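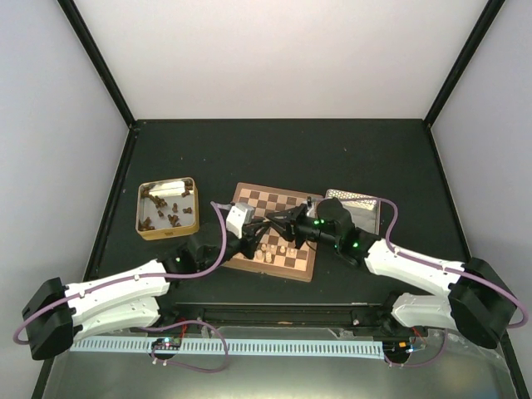 Figure 7.1 Two-arm cell with a chess task. The grippers meet above the board; an open tin of dark pieces stands to the left of it.

Chapter 7
Comparing Grippers on a Shared Task

Terms introduced in this chapter: trial, reset, grasp window, slip, release error, paired comparison, operator effect.

Before reading this chapter you should be able to define a tool frame (Chapter 3), read a joint current log (Chapter 5), and compute a confidence interval for a proportion (Appendix B).

7.1 Why a data sheet is not enough

A gripper data sheet normally gives stroke, maximum force, closing time, mass, and a rated payload. These values are measured with the gripper bolted to a bench, closing on a steel block or a load cell. They tell the buyer whether the gripper can hold an object. They say little about whether it can reach the object, close on it without touching its neighbors, and let go of it at the right place.

Chess pieces make this difference easy to measure. A piece is light, so rated payload plays almost no part in the result. It is round in cross section and narrows below the head, so the height of the grasp matters. When pieces stand on adjacent squares, the space open to each finger is set by the gap between them. A gripper with a long stroke and thick fingers may fail where a weaker one with thin fingers succeeds. Pieces lying in a tin, as in Figure 7.1, add a second problem: they rest at many angles, some overlap, and the wall of the tin limits the approach.

7.2 The grasp window

The grasp window is the set of tool positions from which closing the fingers gives a stable hold. For a single free-standing piece it may be pictured as a small volume around the neck of the piece. Its width depends on the opening of the fingers, and its height depends on the shape of the pads. Neighboring pieces cut away parts of this volume. So does the other arm, if both grippers work over the board at the same time.

The size of the window should be compared with the total position error of the arm, the camera calibration, and the controller. If the window is larger than this error in every direction, failures will be few and will mostly come from other causes. If it is smaller in even one direction, the failure rate will depend on the arm as much as on the gripper, and a comparison made on one arm cannot be carried over to another.

7.3 The running example

Sections 7.4 to 7.9 use results from a comparison of 2 grippers, the Prerlow and the Clamgate. The Prerlow has parallel fingers driven by a screw. The Clamgate uses a linkage, and its fingertips move along a shallow arc as they close. Both were run with the Carnach controller, with the same speed limits and the same force threshold.

Each gripper was assigned 200 trials in the main series. A trial began with the tool at a fixed home position and ended when the piece was released or the time limit of 26 seconds ran out. Trials were paired: both grippers were given the same starting layout and the same target piece, and the order within each pair was drawn at random. Practice runs, repeated runs, and runs stopped by a fault were logged separately. With these included, the full log holds 638 entries. Readers who work from the full log must filter it by the series field first, or the success rates will not match Table 7.2.

Outcomes were recorded in four classes:

Success. The piece stands upright within the target square.
Slip. The piece was lifted and lost before release.
Release error. The piece was carried to the square but fell or stood over a line.
Miss. The fingers closed without lifting the piece.

A trial in which a neighboring piece was knocked over keeps its outcome class and receives a contact flag. Earlier studies often counted such trials as failures. Keeping the two records apart shows whether a gripper fails at holding or at clearance.

7.4 Mounting and tool frame

The linkage of the Clamgate shifts the fingertips along the tool axis as the opening changes. A tool frame taught with the fingers closed is therefore wrong when they are open. The offset must be measured at several openings and stored as a table. Procedure 7A gives the steps for the Carnach controller. Carry it out before Exercise 7.1, and repeat it whenever the finger pads are replaced.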